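Teaching by hand, week five

Posted in Workshop notes

I have now recorded 227 demonstrations for the pick-and-place set and I am a bit more than halfway. The target is still 400. I said in the last post that I would write something about how the recording is done, as a couple of people asked, so this is mostly that.

There are two ways I do it. The first is to put the arm into its free mode, take hold of it near the wrist and move it through the job myself. The second is to drive it from the desk with the Pernetti controller, which is a small copy of the arm with a trigger for the gripper. You move the little arm and the big one follows. I started with the first method and have mostly moved over to the second.

Moving it by hand is easier to learn. You can feel where the weight is and you never have to think about which way is left. The trouble is that my arm and shoulder end up in the view of the fixed camera, and the motion has my shoves in it. When I played the first batch back there was a jerk at the start of nearly every one, where I had pushed hard to get the elbow joint moving. I deleted 60 of them. They took an evening and a half to make, so that was annoying, but the policy I trained on them had learned the jerk very well.

Driving it from the desk is slower to pick up. For the first two days I overshot everything. There is a slight delay between the controller and the arm and you find yourself correcting for something that is already on its way. What helped was turning the speed limit down to a level that felt silly and leaving it there. After a week I put it up one step and that is where it has stayed.

I also changed where I look. At first I watched the arm itself, over the top of the monitor. Now I watch the wrist camera on the screen for the last part of every reach. If I can't tell from that view where the object is, the policy won't be able to tell either, and it is better to find that out while recording. It does make the depth hard to judge. I go by how big the thing has become compared with the fingertips, and by its shadow if there is one.

The routine for each recording is the same. Arm to the start pose. Object put down somewhere new, turned to a new angle. Start the log, reach, close, lift, carry, put down, open, back off, stop the log. A good one is done in well under a minute. Then I mark it keep or bin straight away. I tried leaving the marking until the end of the session and could not remember which ones had felt wrong.

Things I bin: any where I closed the gripper twice, any where I sat still for a long time deciding, any where the object was nudged out of place before the grip. I keep the ones where I came in at a poor angle and corrected it smoothly, as long as it was smooth. I went back and forth on this. The first set had no corrections in it at all, and when the arm drifted off a little it had no idea how to come back.

The objects are ordinary things from the house and the desk. Blocks were fine for checking that the logging worked but they teach you very little, as a block can be grabbed almost any way round.
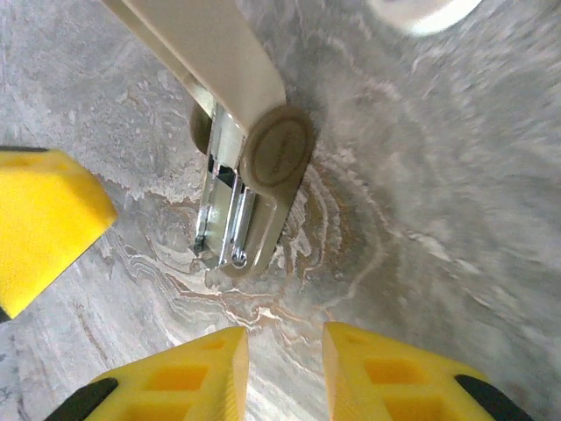
Staplers have taken up more of my time than anything else in the set. They are long, and heavier than they look, and where you take hold of one matters a good deal. Grip it near one end and the other end swings down when you lift. I try to come in straight from above with the gripper fully open, stop while there is still clear floor between the fingers and the stapler, turn the wrist if it needs turning, and only then go down. The stop is there on purpose, but it has to be short or the policy learns to hover. The shiny metal channel is the other difficulty. It throws back white streaks that change as the camera moves, so I have been aiming by the round cap on the top arm, which looks much the same from most angles. The patterned marble doesn't help either, with pale veins running about the size of a stapler in places, but I would like it to cope with a floor like that and I am leaving it in.

I did 124 stapler recordings in all and kept most of them. On Tuesday I trained on everything so far using the Flulivlow scripts, with the settings left as they were. Out of ten tries with the stapler placed by me at random, it got six. Two of the misses closed too early, above the stapler. The other two got hold of it and dropped it during the carry, both times held too close to the end.

The early closing is my fault, I think. I looked through the logs and I often start squeezing the trigger before the arm has quite finished going down. It is a habit and I don't notice it. I am going to redo a portion of them with a deliberate beat between down and close and see if that changes anything.

Other jobs before the next post: move the fixed camera higher, sort out the cable that pulls when the wrist turns fully clockwise, and free up some disk space. The logs can be up to 800 MB for a single recording with both cameras on, and I have been putting off learning how to compress them properly.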